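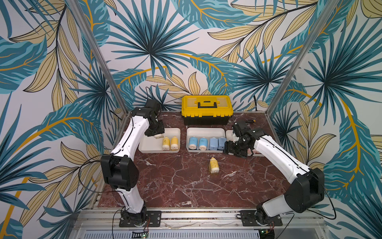 I'm stuck on a short story and would like some advice on the middle section. It's 2,000 words at the moment, told in third person past, and it's one woman waiting in a hotel dining room for her half-brother, who she hasn't seen since they were children. I've given the room wallpaper with big teal palm fronds and long yellow leaves on white, and she keeps looking at it. My trouble is that by the time he walks in, she has looked at the wallpaper, the clock and the door so often that my reader (my wife) said she wanted to skip ahead. If I cut the waiting, the meeting comes too soon and has no weight. How do you write waiting without boring people? The story is called Plumora, after the hotel, if that matters.

Asked by Mesfin Negash, 2023-05-12

3 answers

Answer from Teseo

Give her something to do that can go wrong. At the moment I'd guess she looks, thinks, looks again, and each look tells us the same thing, that she is nervous. We know that after the first one.

Try a small job. She has to keep a second chair free and people keep asking for it. Or she has brought him something and can't decide whether it should be on the table when he arrives. The reader follows the job and the nerves come along with it.

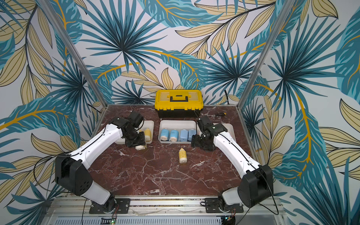
Toolbox with a yellow lid, three white trays in front of it.

I'd also limit how often she checks the door. Two times is enough, and the second should be different. Perhaps she sees a man who could be him and finds she is relieved when he goes past. That gives you a turn in the middle, which I suspect is what's missing. Keep the wallpaper, but let her look at it properly once and then leave it alone.

Go through with a pencil and mark every sentence where she looks at something. I did this on a story of mine and found eight on one page. Three survived.

Answer from gebru_reads

just start when he comes in. backstory can go in the dialogue

Reply from Mesfin Negash: I tried that first. They ended up telling each other things they both already knew.

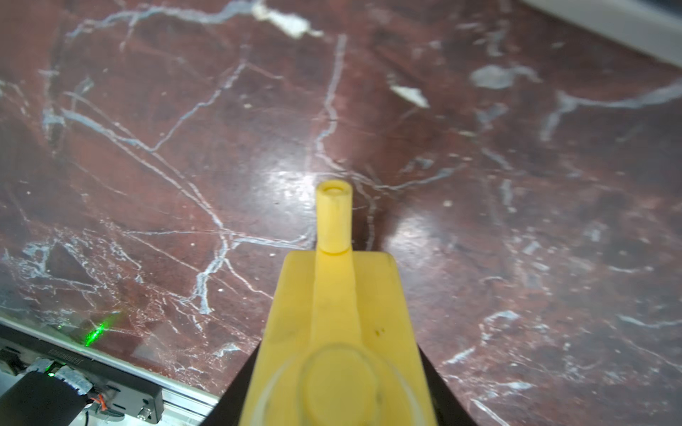 Answer from Jacinto Sandoval

I don't agree with starting at the door. The waiting is where we find out what she expects from him, and without it the reader has nothing to compare him with.

What I would look at is the time. You can skip inside a waiting scene. "By half past, the couple by the window had finished their soup" covers twenty minutes and she hasn't had to look at a clock. Most drafts I see in our group in Purnmont go through a wait minute by minute, and it reads slowly even when each line is fine.

Also decide what she would do if he never came. You needn't put it on the page, but at present I can't tell from your question whether she wants him to turn up. If half of her doesn't, show that early. She could choose the table that is hardest to see from the door, for instance.

On length, I wouldn't worry about the total until you know how much of it is the wait. If he arrives after the halfway point I'd bring him forward a bit. Leave the draft alone for a week before you cut anything, and keep the old version.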